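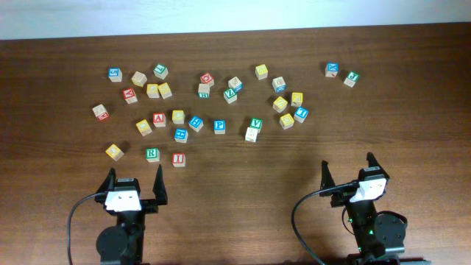 Who Pays When the Bus Fare Goes Up? The Claltness Transit Subsidy Cut

Student project report, Public Finance unit
Sena Fiadzo
25 August 2024

Question

Claltness council voted to end its bus fare subsidy and put a parking levy on employers in its place. Wanted to know who ends up paying more. Council says it comes out even. I had my doubts going in, should say that up front.

Background

The subsidy held a single ride at a flat price for years. Costs went up, fare didn't, so the gap came out of the general budget and got bigger every year. Lender for the road upgrade wanted the gap closed before releasing the next payment. Parking levy applies to any firm with more than 40 spaces. Most of those are out on the Hirnatcombe side.

What I did

Handed out 400 survey forms at the main bus station and two stops in Hirnatcombe. Got 143 back that I could use. Also read the budget papers for both years and talked to the payroll office at Mokance, the biggest employer on the levy list. They answered by email, pretty short.

Findings

Riders who take two buses to work get hit hardest — they pay the new fare twice each way, there's no transfer ticket anymore. Most of them said they would keep riding becuase they don't have a car. A smaller group said they'd walk part of the way.

Mokance said it has not decided if it will charge staff for parking or absorb the levy. So the employer side is still a guess. The budget papers assume every firm pays in full the first year, seems optimistic.

Small shops pay nothing under the levy. 10 of the forms came from shop owners and all of them liked it.

Problems

Survey was mornings only. Night shift people are missing and they probably ride more. The fare question was worded badly on the first batch, people mixed up weekly and daily cost, had to throw those out. No income question either, should of had one.

Still to do

Repeat the survey in October once the levy bills go out. Ask for the transfer ticket numbers from the depot. Check the Sepúlveda chapter on fuel and fare subsidies again, the part on phasing cuts in over time — I only used the first half.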